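Startseite › Software › Wahrnehmung und Greifplanung › Chien 5

Chien 5 – Greifplanung für Handgelenkkameras
Artikelgruppe: Software, Laufzeitlizenz
Hersteller: Brumden
Vertrieb und Erstberatung: Imavano
Lieferform: Download, Lizenzdatei per E-Mail
Preis: 1.622 Euro netto je Steuerrechner
Stand der Seite: 16. Februar 2019

Produktbeschreibung

Chien ist ein Softwarepaket, das aus dem Bild einer am Handgelenk montierten Kamera Greifvorschläge für Parallelgreifer berechnet und sie an die Bahnplanung weitergibt. Der Hersteller schreibt auf seinem Datenblatt, man könne damit »beliebige Gegenstände in beliebiger Umgebung« greifen. Wir verkaufen das Paket seit Dezember und würden diesen Satz nicht unterschreiben. Was es kann, ist trotzdem für manche Anwendung genug, deshalb führen wir es.

Das Paket besteht aus vier Modulen, die getrennt gestartet werden und über eine lokale Schnittstelle miteinander reden. Die Segmentierung trennt Objekt und Untergrund. Der Greifplaner liefert eine Liste von Posen mit Bewertung. Die Kollisionsprüfung verwirft Posen, bei denen Finger, Handgelenk oder ein zweiter Arm im Weg wären. Das Protokollmodul schreibt Bild, Vorschlag und Gelenkwinkel mit gemeinsamem Zeitstempel auf die Platte. Das letzte ist nach unserer Meinung das beste der vier und wird in der Werbung mit keinem Wort erwähnt.

Zur Bewertung der Greifposen

Jeder Vorschlag bekommt einen Wert zwischen 0 und 1. Der Hersteller nennt ihn »Erfolgswahrscheinlichkeit«. Das ist er nicht, jedenfalls nicht in einem Sinn, mit dem man rechnen könnte. Neusa Guerra hat bei uns im Haus 558 Griffe protokolliert und die Werte mit dem Ergebnis verglichen. Oberhalb von 0,8 stimmt die Reihenfolge leidlich. Im mittleren Bereich ist der Wert kaum besser als Raten. Wer Schwellen setzen will, sollte sie an eigenen Teilen bestimmen und nach jedem Wechsel der Beleuchtung neu prüfen. Die Voreinstellung von 0,5 ist zu niedrig.

Segmentierung

Auf einfarbigem Grund arbeitet die Segmentierung zuverlässig. Auf gemustertem Grund hängt alles davon ab, ob sich das Muster in Form und Größe von den Teilen unterscheidet. Eine blattförmige Ware auf einem Stoff mit Blättern ist der ungünstige Fall. Für solche Aufbauten gibt es seit Version 5 den Modus »Tiefe zuerst«, der den Farbkanal nur noch zur Bestätigung heranzieht. Er ist langsamer und verlangt eine Kamera mit brauchbaren Tiefenwerten auf kurze Distanz. Bei sehr flachen Teilen hilft auch er nur begrenzt.

Glänzende und durchsichtige Teile: laut Datenblatt unterstützt. Wir raten ab.

Kollisionsprüfung mit zwei Armen

Die Prüfung gegen den zweiten Arm setzt voraus, dass beide Arme im selben Koordinatensystem kalibriert sind und dass ihre Gelenkwinkel ohne nennenswerten Versatz ankommen. In der Anleitung nimmt das eine halbe Seite ein. Rechnen Sie mit nahezu 16 Arbeitsstunden, wenn Sie es zum ersten Mal machen. Danjuma Ekpo hat eine eigene Kurzanleitung geschrieben, die wir jeder Lizenz beilegen. Sie ersetzt Kapitel drei der Herstelleranleitung vollständig.

Anbauteile am Greifer und am Handgelenk müssen von Hand ins Modell eingetragen werden. Kabel kennt die Software nicht. Dasselbe gilt für alles, was um den Arbeitsplatz herumsteht und nicht als Körper angelegt ist: Stuhlbeine, Stative, Halterungen. Was nicht im Modell steht, wird auch nicht umfahren.

Systemvoraussetzungen

Linux, 64 Bit, Kernel mit Echtzeiterweiterung empfohlen
Arbeitsspeicher 16 GB, besser mehr
Grafikkarte mit aktuellem Treiber, integrierte Grafik genügt nicht
Ein oder zwei Arme mit Parallelgreifer, je Arm eine Kamera am Handgelenk
Starketti-Treiberpaket für die Armsteuerung (nicht im Preis enthalten)

Ansicht am Arbeitsplatz 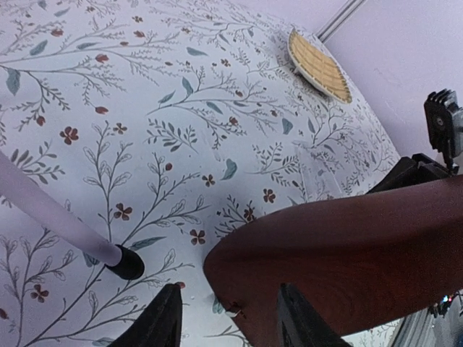
Blick der Handgelenkkamera auf gemusterten Grund: vorn die beiden Greiferfinger, rechts Teile des zweiten Arms.

An diesem Bildausschnitt lässt sich ablesen, womit die Segmentierung zu tun bekommt. Das goldbraune, blattförmige Teil mit dem hellen Rand liegt auf einem Druck aus Zweigen und Blättern, und der Schattenwurf ist weich. Ein Farbverfahren allein hätte hier vermutlich noch Glück, wegen der Farbe. Bei einem blaugrünen Teil derselben Form würden wir nicht darauf wetten.

Was fehlt

Eine Kraftregelung ist nicht enthalten. Der Greifer schließt auf den eingestellten Weg oder bis zum Grenzstrom, den die Armsteuerung vorgibt. Empfindliche Ware braucht also eine eigene Lösung. Ein Nachlernen mit eigenen Bildern ist angekündigt, einen Termin hat uns Brumden bisher nicht genannt. Die grafische Oberfläche zeigt Posen an, erlaubt aber keine Korrektur mit der Maus – man ändert eine Textdatei und startet das Modul neu.

Für Anwendungen mit Personen im Arbeitsraum ist Chien kein Sicherheitsbauteil. Die Kollisionsprüfung ist eine Planungshilfe.

Lizenz und Support

Die Lizenz ist an den Steuerrechner gebunden und zeitlich unbegrenzt. Updates innerhalb der Version 5 sind kostenlos. Ein Umzug auf einen anderen Rechner ist einmal frei, danach entscheidet der Hersteller. Testlizenzen geben wir für 30 Tage aus, ohne Protokollmodul.

Fragen zur Kalibrierung: Danjuma Ekpo
Fragen zu Angebot und Testlizenz: Italo Palumbo

Bitte schicken Sie bei Anfragen zwei oder drei Aufnahmen Ihrer Teile auf dem späteren Untergrund mit, aufgenommen mit der vorgesehenen Kamera. Handyfotos von oben helfen uns nicht weiter.

Häufig zusammen bestellt

Kalibriertafel, matt, mit Halter
Starketti-Treiberpaket, Einzelplatz
Einrichtungstag vor Ort (Imavano)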